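Most teams that test grasp planners in simulation report one number, the success rate. I think that number hides the planner's worst habit, and our own tooling at Kernari hid it until February.

We ran 200 trials per build and logged pass or fail. A planner that replanned 26 times before closing its fingers scored the same as one that planned once.
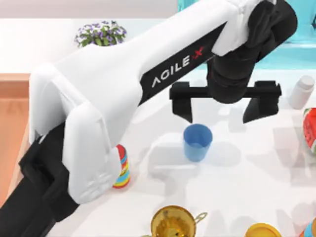 *Simulated cup task: gripper open above the blue cup.*

Log every replan – and the reason for it – before adding more trials. Going to 2000 runs would only have given us a steadier version of the wrong figure.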